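Unit 6: Buying a simulation kit for two-arm work

Reading for the second lab block. Bring these notes with you, along with your own laptop if the lab machines are full.

So far in the course we have treated the robot as a given. In this unit we look at the stage before that, when someone has to decide what to buy. The product we use as the case is Tideck Bench, a software kit for building and testing tabletop tasks for two arms. The school has it on a teaching license from the reseller, Ackermann. You don't need to have an opinion on it before the lab, but you will be asked for one after.

What is in the kit

Tideck Bench comes in 2 parts. The first is the scene editor, where you place a table, arms and objects and save the layout. The second is the runner, which plays a control program against the layout and writes a log. There is also a library of ready objects: food items, plates, cups, boxes and a few tools. Layouts are saved as text, so you can compare versions of them the same way you compare code.

The teaching license allows 2000 runs a month for the whole class. A run counts when you press start, even if you stop it a second later. Last term the class hit the limit in February and several groups had to finish their reports with the data they had. Plan your runs on paper first.

Terms you need

Layout - the starting positions of everything on the table.
Seed - the number that decides how the layout is varied from one run to the next. Always write it down. The demo layout uses 3238.
Episode - one attempt at the task, from start to finish or time-out.
Success check - the rule that decides whether an episode counts as done.
Reach - the area of the table a given arm can get its fingers to.

The success check deserves more of your time than the others. In a simulator it is a piece of code, and it only tests what its author thought to test. If the rule says "lemon inside the box," then a lemon dropped in from a height passes the same as one set down gently. A buyer who reads only the success rate will miss this. Ask the seller for the rule itself.

Two arms or one

Halier, the other product on our list, supports one arm at a time. For sorting and stacking that is usually enough. Two arms matter when something has to be held while something else is done to it, or when the table is too wide for one arm to cover. They also bring a new kind of failure, where each arm is doing its own part correctly and they get in each other's way. A kit for two-arm work should report contact between the arms as its own event. Tideck Bench does this, but the report is off by default. Turn it on under Run settings before your first episode.
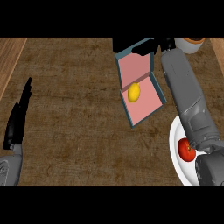

Camera placement is the next point to check. A single overhead view is easy to read and gives a good sense of where things are on the table, but an arm that reaches across will hide whatever is under it. The control program has the same problem you do if it works only from that view. Find out how many views the kit can record at once, whether they share a clock, and whether adding a second one slows the runner down. In our tests a second view made each episode noticeably longer to compute on the lab machines. The wrist view is the more useful addition for small objects.

Objects with moving parts

Boxes with lids, drawers and doors are harder to model than a plate or a piece of fruit. The hinge needs a range of motion, some friction and a sensible weight for the lid. Dudley, who supply the object library, list these values in a plain table and let you edit them. Try a very light lid and then a very heavy one with the same control program. If the result doesn't change at all, the program is probably never touching the lid, or the hinge is locked in the layout file.

Cost

Work out cost per useful episode, not cost per license. A useful episode is one you would be willing to put in a report. Failed starts, wrong seeds and episodes with a faulty success check all use up runs and should go into the sum.

For the lab

Work in pairs. Open the demo layout, set the seed, and run it without changes to be sure your setup works. Then change one thing only - an object position, a hinge value or a camera - and run it again. Write down what you changed and what the log says.

Hand in one page covering:
- the success check in your own words, and one case it gets wrong
- any contact events between the arms
- the change you made and its effect
- whether you would renew the license, with your cost figure

Logs go in the shared folder under your group number. Reports without a seed will be returned unmarked.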